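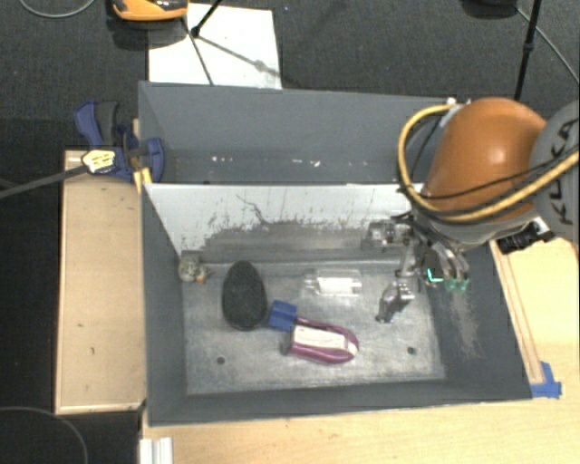
Can a robot arm clear a bin of mixed household items without help? It can clear most of one, and the last few items still take longer than a person would need for the whole bin.

4.2 Picking from a divided bin

The sorting chore was chosen after visits to two stockrooms run by Laryea, where returned goods arrive in deep bins and are put back on shelves by hand. Workers there rarely look at an item for more than a moment before they take hold of it. We wanted to know how much of that work a multi-fingered gripper could take over with no change to the goods or to the bin.

Each trial began with a handful of objects placed in the wider compartment (Figure 3). The set was mixed on purpose: a bottle with a squarish cap, a clear plastic package and a black oval object with a rough surface were among the items used. The arm had to lift each item, one at a time, and set it down on the far side of the divider. A trial ended when the compartment was clear or after 9 minutes. We ran 50 trials with the Tralau grasp planner and the same number with the older Donetti planner, using the same starting layouts for both.

Figure 3. Gripper over the wider compartment of the bin. The purple bottle lies on its side next to the black oval object, with the clear package closer to the white divider.

The Tralau planner cleared the compartment in 33 of its 50 trials. The Donetti planner did so in seven. Most of the difference came from items near a wall. The older planner treats the bin as an open surface and checks for walls only after it has picked a grasp, so it threw out one grasp after another and ran out of time. The newer one starts from the free space around the item and looks for a place where the fingers will fit.

Clear packaging was a problem for both. The depth readings through the plastic were patchy, and the planners often aimed at the insert instead of the outer shell. When the fingers closed on the shell the grasp usually held. Bottles were easier, although one lying at an angle to the divider sometimes rolled at first contact and had to be found again.

Corners remain the hardest case. A small item in a corner leaves room for one finger at most, and neither planner is able to drag an item out into the open before lifting it. A person does this without thinking. Digby Mudgway tested a simple sweeping motion by hand control in August, and it freed the corner item often enough that we plan to add it to the planner — the details are in Section 6.

The times reported above leave out the resets between trials, which were done by hand following the Clevitz layout cards.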